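Flokby Play Dish Set, 19 pieces

Sold by Tymoshchuk, Tonville

The Flokby set is our most ordered dish set for play kitchens. It has plates, bowls, cups and small utensils in quiet colors, and the sizes are right for children from 4 years. All pieces can be stacked, so the whole set goes back into its box after the game. We recommend to keep the box, it is strong and has a lid that closes well.

You can wash everything by hand with normal dish soap. The upper rack of the dishwasher is also possible, but please choose a short program. Do not put the pieces in a microwave or a real oven.

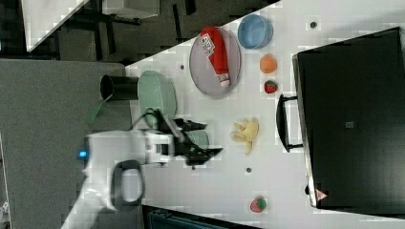
Many customers ask us which play food fits to this set. The food is not included and must be ordered separately, and you can use also what you already have at home. Pieces of different size are the best choice, because children like to sort them and to decide what goes where. A banana bunch with the fingers spread out needs one of the large plates for itself, but a strawberry is small enough for a little dish or for the light blue bowl. Bottles are nice too. A ketchup bottle can lie across the grey plate, and the raised rim helps that it does not roll away so easily.

Yaryna Kravets, who bought the set in May for her day care group, wrote to us: "The green plate is always the first one taken. I had to order a second set so that there is peace at lunch."

Details

Number of pieces: 19
Recommended age: from 4 years
Price: 52 dollars
Delivery: 4 working days
Box: included

Single pieces can be replaced. Write to Vira Melnychuk in our customer service and tell her the color and the kind of piece you are missing. For larger orders from schools and day cares please contact Kyrylo Hnatiuk.

Also from us: Gresteck shelf for play kitchens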